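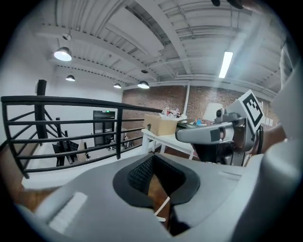 Checking the first ten minutes of a hand-held gripper session

Most of the demonstrations we throw away are lost in the first ten minutes. The person recording has not settled yet, the two grippers have not been matched to each other, and the tracking has not had a proper look at the room. This page sets out the check we now run before any two-handed recording counts. It was written up by Vija Rimkutė from the notes she and Aušra Paju kept while working on the Beltum data set.

You will need both grippers, the laptop with the Primeck scripts installed, and a clear space in which to turn round with your arms out. Allow a quarter of an hour the first time. After that it goes quicker.

Before you start

Charge both grippers fully. A gripper that is low on power will still record, but the clock drifts and the two streams end up out of step. Wipe each lens with a dry cloth. Do not use the alcohol wipes from the desk, which leave a film.

Look at the square marker on top of each gripper you are using. It should be flat, clean and firmly stuck. If a corner has lifted, replace the whole marker and measure its position again. Pressing it back down is not good enough, as a small change in angle becomes a large error at arm's length.

Step 1. Map the room

Start a mapping run and walk slowly through the space with one gripper held at chest height. Point it at things that have texture and do not move. Brickwork is very good, and so are ceiling beams and railings. Plain white walls give the tracker almost nothing to hold on to, so do not spend long facing one.

Finish where you began, looking in the same direction. The script will say whether it has closed the loop. If it has not, walk the last few metres again before you start over from scratch - that often fixes it.

Lights matter more than we expected. Set them the way they will be for the recording and leave them alone. A map made with the lamps off and used with the lamps on lost tracking in nearly every corner that had a bright fitting in view.

Step 2. Let each gripper see the other

Hold one gripper in each hand, then bring one into the view of the other so that its marker can be seen clearly. Keep still for a slow count of five. Tilt the marker a little to the left, hold, then a little to the right, and hold again. Swap over and do the same the other way round.

This gives the script a direct measurement of where one gripper is relative to the other. It compares that with the positions it worked out from the map. The two should agree. If they differ by more than 2 millimetres, stop and find out why. The usual causes are a lifted marker, a dirty lens or a poor map, in that order.

Keep your wrist out of the way of the marker. Shadows across it are fine as long as the whole border can be seen.

Step 3. Open and close

Squeeze each trigger all the way and let it go, ten times, at an even pace. Then do it ten times slowly. The script uses the slow set to find the fully open and fully closed positions, and the quick set to check for lag.

If the closed position wanders between squeezes, look at the finger pads. A pad that has started to come away will fold under slightly and hold the fingers apart. We changed pads twice during Beltum for this reason, and both times the fault showed up here before it could be seen by eye.

Step 4. Record one throwaway task

Pick something simple on the table and move it from one place to another, passing it between hands. Use the same task each time so that you have something to compare with. Do not save it to the main folder. Name it with the word "warm" and the session letter.

Play it back at once. Look for jumps in the hand positions, and for any stretch where one stream freezes while the other carries on.

Step 5. Note the result and begin

Write the session letter, the name of the person recording and the difference from Step 2 in the log sheet. If all is well, start recording. If you take a break long enough to put both grippers down, repeat Steps 2 and 3 when you come back. You do not need to map the room again unless furniture has been moved.

What difference it made

We recorded 940 demonstrations for Beltum. Of the first batch, recorded without the check, 329 had to be dropped, nearly all for tracking errors or streams out of step. In the batches that followed, dropped recordings became rare enough that we went through them one at a time by hand.

The policy trained on the later batches was also steadier when handing objects across. We would be careful about reading too much into this. The later recordings were made by people who had more practice, and we did not run the comparison with the same people under both conditions. Aušra has a second study planned under the name Fekex that should separate the two effects.

Common problems

The loop will not close. Walk more slowly, and avoid quick turns at the ends of the room. If part of the route runs past a large blank wall, aim upwards towards the ceiling as you pass.

The marker is seen but the reading jumps. It is probably too close or at too steep an angle. Move it back a hand's width and turn it to face the lens more squarely.

One gripper agrees and the other does not. Swap which hand holds which. If the fault follows the gripper, measure its marker again. If it stays with the hand, look at how you are holding it, and check that your sleeve is clear of the lens.

The check passes but the recording is still poor. Keep the warm file and send it to Vija with the log sheet. Please do not delete the map until she has looked at it.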